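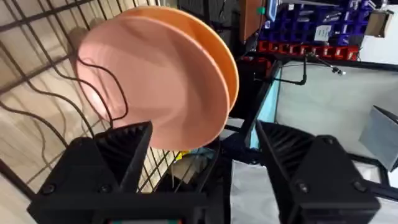

Section 2. Planning the Cell Budget

Complete this section before you place an order for a Dositz arm or any Jovus accessory. The price of the arm is fixed at quotation; most budget overruns come from the items around it. Fingers, part storage, table space and cable routing all need their own lines in the worksheet. Thin, round parts such as plates are a common case. Two plates standing one behind the other, with the rim of the rear one showing past the edge of the front one, call for a different finger review than a single plate lying flat. Ribbed finger pads and a shallow raised rim should be entered on the worksheet as a pair, so that the supplier can quote the correct pad set.

2.1 Before you start

You will need:
The part list for the task, with the largest and smallest part marked
A floor plan showing walls, shelving and power outlets
The current Jovus price sheet
The name of the person who approves the purchase

Note: Prices in this section are in US dollars and exclude shipping and tax. They follow the price sheet dated September 18, 2021. Discard any sheet issued in July of that year.

2.2 Fingers and pads

1. List every part the arm must hold. Include parts that will be handled only during testing.

2. Record the thickness of each part at the point of grip. For dishes, measure at the rim and again at the flat center.

3. Select a finger type. The Fenia ribbed finger pair is $239. Smooth pads are quoted on request.

4. Add one spare pair. Pads are wear items and are not covered by the arm warranty.

5. If parts will be stored on edge, write "vertical pick" in the remarks column.

Caution: Do not mix ribbed and smooth pads on one gripper. Grip force settings are stored per pair, and a mixed set can drop or crack the part.

2.3 Table, shelving and bins

1. Mark the reach of the arm on the floor plan. Keep wall shelving outside this line unless the arm must pick from it.

2. Enter the work table. A plain table is acceptable if it meets the load rating in Section 3. The Yu framed table is $1000 and includes leveling feet.

3. Enter part storage. Allow $300 for a rack with small-part bins. Bins in two colors make it easier to separate incoming parts from checked parts.

4. Leave clear space between the storage rack and the table for a person to stand while restocking.

5. If open wire grid shelving will stand near the arm, budget for a solid back panel. Small parts and cables can catch in an open grid.

2.4 Cables

1. Measure the full cable path from the controller to the wrist, including slack for the widest arm position.

2. Order clips and sleeving with the arm. Retrofit kits are sold separately and carry a longer lead time.

3. On the floor plan, draw any cable that crosses the picking area. Reroute it on paper before ordering.

Caution: A loose cable in front of a shelf can be gripped together with the part. Stop the arm and remove power before you free a trapped cable.

2.5 Review and sign-off

1. Total the worksheet. Keep the arm, accessories and furniture as separate subtotals.

2. Send the worksheet and floor plan to Haoran Xiong in Application Planning. Finger and pad selections are checked at this stage.

3. After the check, forward the signed copy to Haoran Dong in Order Processing. Orders without a signed worksheet are held.

Note: A change to the part list after sign-off reopens steps 1 through 5 of Section 2.2. The table and storage entries remain valid if the reach line has not moved.

Continue to Section 3, Site Preparation.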